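Forty good ones before lunch

9 min read
Last updated: December

Kofi Asamoah wants the cable again. Same cable, same table, different loop. He nudges it into a fresh curve, steps back, nods. Go.

This is the unglamorous end of robot learning, and it's where Stimel spends most of its money. Not on arms. On people, holding grippers in their hands, doing small jobs over and over so that a model can one day do them too. Pick up the plug. Turn it. Set it down. Reset the table, do it again.

The target for the cable set is 2,830 usable examples. When I arrive they have 355. Asamoah, who runs the sessions, doesn't seem worried. He doesn't seem anything, he's looking at a spreadsheet.

"Usable" is the word everyone here leans on. An example can be thrown out for a dozen reasons. The hand moved too fast. The fingers blocked the view at the one moment that counted. The operator fumbled, which is fine, and then fumbled the recovery, which sometimes is also fine and sometimes isn't. They argue about that last one a lot.

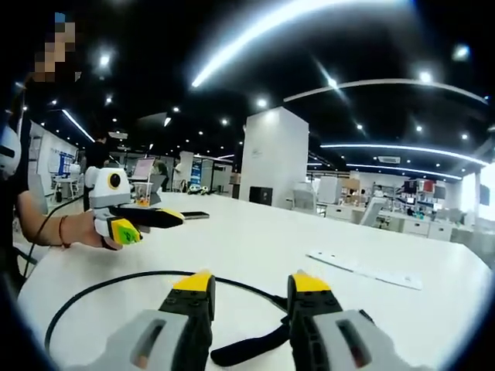

Mei-kuen Au has been an operator since spring. Before that she did alterations at a dry cleaner. She thinks it helps. Thread, zippers, anything floppy that won't stay where you left it.

"A cup stays a cup," she says. "You put it there, it's there. Cable, no. Cable has opinions."

Her rule for new people: slow down, then slow down more. Beginners grab. They close the fingers before they've lined up, then twist to fix it, and the model learns the twist. A clean approach from a bad angle is worth more to her than a quick one from a good angle. She'll toss her own work without a second look. On her first full day she recorded 101 and kept 40. She still remembers both numbers, she says, and she'd toss a few of the 40 now.

The work pays by the hour and not by the clip. That was a fight, apparently. An earlier contractor, Orker, paid per clip and got exactly what you'd expect, a mountain of fast sloppy grabs. Stimel bought some of it. Li-hua Ng, who trains the models, spent most of a month finding out why her policy kept jerking sideways a half second before contact.

"It was copying tired people in a hurry," Ng says. She deleted the lot. The jerk went away.

What she asks for now is variety, and she is very particular about it. Start the plug pointing away. Start it under the cable. Let the slack pull on it. Miss on purpose? No, never on purpose, she can spot a fake miss and so can the model, more or less. But if you miss for real, keep going and fix it, and let her decide.

I ask to try. Of course I do.

It's harder than it looks, mostly in the wrist. Your own fingers know when they've touched something. With the gripper you're watching for it, and you squeeze a beat too late or a beat too early and the thing squirts out. I do six. Au watches all six without comment, then shows me how to tuck my elbow. The seventh is okay. Asamoah marks it as a maybe, which I suspect is kindness. 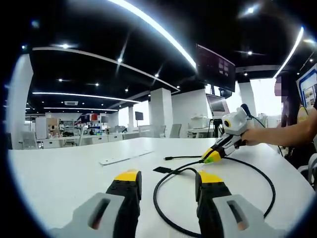 THE WORKBENCH DESK | Science & Industry

Plugs are the current headache. They're small, they're stiff, and they're tied to something that isn't. Grip the plug and the cable swings it round. Grip the cable and the plug goes wherever it likes. People solve this without thinking and then can't tell you how they did it, wich is the whole argument for recording them instead of writing rules.

Kauko Ojala used to write the rules. He came from Szulc, where he did conventional automation, fixtures and feeders, every part in the same spot every time. He's the resident skeptic and seems to enjoy it.

"If I can bolt the plug down I don't need any of this," he says. "So show me the job where I can't."

He has a list of those, as it happens. Repair benches. Returns. Anything where the box arrives open and the cord is in a knot. He'd still like to see the policy work on a table it has never met, under lights it has never met, with someone else's cable. So would Ng. That test comes after the set is finished, at a partner site called Prekden, and neither will guess at the result for me. I ask twice.

Meanwhile, housekeeping. Every session gets labeled the same day by whoever recorded it, a rule Ng put in after finding a batch tagged only "tues stuff". Labels are short. What was picked up, how it started, did it slip. Li-hua Huang checks a slice of them each evening and sends back the ones she dosen't believe. Au gets very few back. Asamoah, who fills in when they're a person short, gets more than he'd like to discuss.

By three in the afternoon the pace has dropped. Wrists. They switch off every so often and shake out their hands, then swap jobs, one recording, one resetting. Somebody's playlist comes round again. Au asks for a different starting curve and Asamoah gives her a nasty one, doubled back on itself with the plug underneath.

She looks at it for a while before she picks up the gripper.

14 comments | 62 shares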